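About Skundus

Home / About / Team / Docs / Contact

Who we are

Skundus writes software for robot arms. No arms of our own, no grippers, no cameras. You bring the hardware, we bring the part that decides where it goes and how hard it pushes when it gets there. Control, perception, planning, plus the tooling that holds those three together on a bad afternoon.

Eight of us. One floor over a print shop in Ullgate, one long bench, too many monitors. Founded by Maksym Tkachuk, who spent years tuning force loops on other people's machines and got tired of doing it in a text file with no version history.

That text file is more or less the reason for the company. Every shop we visited had one. Gains, offsets, a comment saying DO NOT CHANGE with no name next to it. We wanted something better than that, started building it in the evenings, then in the daytime.

What we do

Mostly contact-rich work. Plugs, clips, latches, covers, anything where the last few millimeters matter more than the first meter. Moving an arm through open air is well covered, plenty of good planners out there, we use a couple of them. Pushing a small part into a slightly smaller hole with a cable hanging off the back of it is where customers call us.

Cables are the worst of it and also our favorite. The plug is stiff, the cord isn't. It pulls, it twists, it remembers the shape it was coiled in. A plan that was fine when you made it is stale by the time the plug gets to the port. So we replan, small and often, and let the controller take up the rest.

The products

Contreras is the controller. Runs next to your arm's own controller and talks to it over whatever it speaks. Compliance you can set per axis, force limits, search patterns for insertion (spiral, tilt, straight push and wait). All of it in one readable config, all of it versioned. If somebody changes a gain you can see who and when. Stops on a force limit and holds, doesn't back off unless you've told it to.

Olcombe is perception. Takes the wrist camera view and gives back a pose for the part and a pose for the target, with a confidence on each. Clear plastic used to be our weak spot. Glare, you see the bench through the part, edges come and go. The current release handles it a lot better then the last one did, by looking for the colored bits and the boot and working back to the tip from there. Dark housings on patterned surfaces, same kind of problem the other way round. We keep a long list of ugly backgrounds and every release has to get through it.

The planner doesn't have a name yet. We call it the planner. It ships with both. 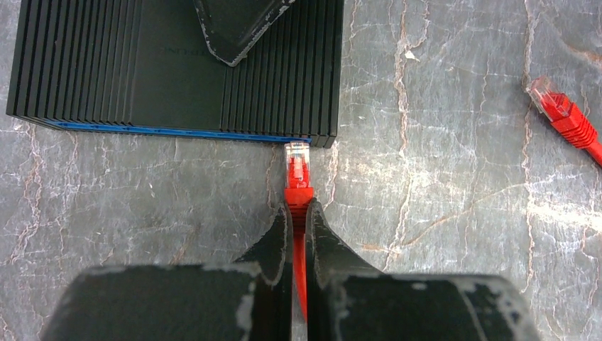 Tooling is the part we didn't plan on selling. A replay viewer that lines up camera, joint positions, and force on one timeline, so when an insertion jams you scrub back and see what the arm thought was going on. We built it for ourselves. Then a customer saw it over someone's shoulder and asked for a price. Now it's in the box with everything else, no extra license.

How we work

You send us the part, the port and a rough idea of the cell. We set it up on the bench and run it. Then run it again with the lights changed, the part turned, the cord pulling the wrong way. Our standard bench trial is 100 attempts per setup and you get the log of every one, including the embarrassing ones. The nightly simulation suite is 3,000 runs and it does not replace the bench. It just tells us sooner when we've broken something.

After that we come to you, if you want us. Usually a short visit. We don't leave until your own people can change a setting and roll it back without calling.

Things we care about, in no order

Logs. Keep all of them.
Error messages that say what happened. "Code 148" was a real one in an early version of Contreras, it meant the force sensor had not been zeroed. Now it says the force sensor has not been zeroed.
Slow first. Get it right at low speed, then turn it up.
Operators. They know the cell better than we do and they get asked first.
Plain docs. If a page needs a call to explain it we rewrite the page.

What we don't do

Mobile bases, drones, anything with legs. Hardware design. Safety certification, though we'll happily work with whoever is doing yours and we'll hand over all the documentation they ask for. We also don't do closed demos where only the good take gets shown. If you visit you see whatever the bench is doing that day.

The team

Maksym runs the control side and does most of the first calls. Perception is three people, planning two, tooling and support are shared among the rest, with everybody taking a turn on the support line. That includes Maksym. It has done wonders for the error messages.

We hire slowly. Next opening is planned for December, on the perception side. If you have spent real time getting a camera and an arm to agree on where something is, write to us. No degree requirment. Send code or a log you're proud of, or a failure you figured out. We read those first.

Customers

Small electronics assembly, network gear refurbishing, two test labs, one university group. Most came through another customer. We ask before naming anybody so there's no logo wall on here, but we can put you in touch with someone running a cell close to yours.

Pricing is per cell, per year, all modules included. Evaluation copies are free and do not time out in the middle of a shift. Ask and we'll send one over with the setup guide.

Visiting

Second floor, side door, the bell works if you lean on it. Tell us a day ahead so there's somebody free to show you round. Bring your part if it fits in a bag. If it has a cable on it even better.

Page last updated November 25, 2019

Contact / Docs / Release notes / Support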